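Ticket 129 - Member portal: delegates cannot register for the exchange visit
Opened by: Stavros Fragkou, international office, Flondora Workers' Union
Priority: 3
Status: solved, waiting for confirmation

Problem
Our shop stewards from the Drakholm and Vasilakis plants must register in the portal for the visit to our partner union in Skumthorpe. When they press "Send", the page loads again and the form is empty. No error is shown. I tried with my own account and the form was accepted, so I think the problem is with the steward accounts.

Browsers tested: Firefox and Chrome, both with cleared cache. Same result.

Update, 10:40
Support asked me to test without attachment. Without the employer's release letter the form goes through. With the letter it fails, also when the file is very small. Please note that the letter is obligatory, we cannot skip it.

Attached to the ticket: 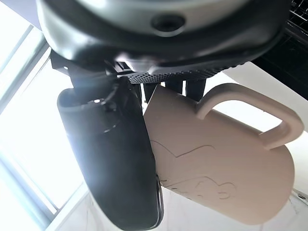
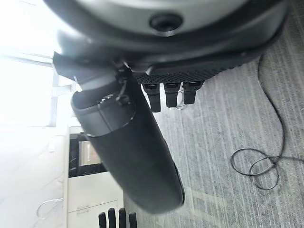
Second picture: dark gray housing with the round recessed socket.

Update, 14:15
Reply from support: the steward role lost its upload right when the works council group was split in October. My account is in the office group and was not affected. The right is now given back to both plants.

I asked 4 stewards to try again. Three of them received the confirmation mail. The last one from Vasilakis got the message "Text too long" - the field for travel remarks accepts only 1000 characters, and he had pasted the whole agenda there. After he made it shorter, it worked.

Still open
- The form should show a message when an upload is refused.
- Please write the character limit next to the remarks field.
- Can the deadline for Drakholm be moved by one day? They lost the morning.

I will close the ticket when the interpreters are registered also.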